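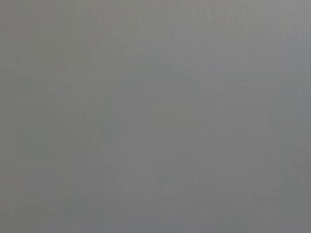
Figure 1. Blurred grey surface, with faint vertical banding.

Publications > Wultell Papers > Surface Tone in Storage Rooms
Search this collection Enter keywords Go

3.2 Uneven tone in grey surfaces

The Garba survey recorded 1,365 entries on surface tone, of which 60 were set aside for closer reading. Readers were asked to note any change of shade – however slight – before giving a general term for the colour. Streaks and patches were entered separately, as the Pleltley scale makes no allowance for both in one field.

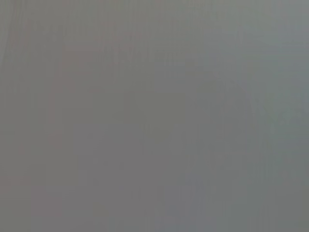
Figure 2. Grey surface with a faint reddish-pink smear, left.

Weak warm tints proved the hardest to grade. Where a tint had no clear edge, it was entered as "diffuse" and its extent was left blank.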